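Doststead Supper Club: your questions

Do I need to book?
Yes please! We have 200 members now and the July supper fills fast. Doors open at 7.

Can you feed coeliacs?
We certainly can, and very happily. Banafsheh Tehrani cooks the whole gluten-free menu on its own side of the kitchen, and her saffron rice cake is a joy.
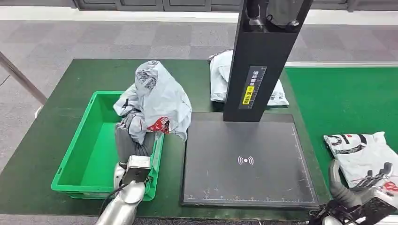

Issue 4

What about vegans?
There's always a vegan main, and it's often the dish that runs out first (the smoked aubergine stew!). Tell us when you book.

Can I bring my own wine?
Do! Corkage is free. Trefor Probert also pours some lovely local perry by the glass.

Are children welcome?
Very much so. Half portions are half price, pudding included.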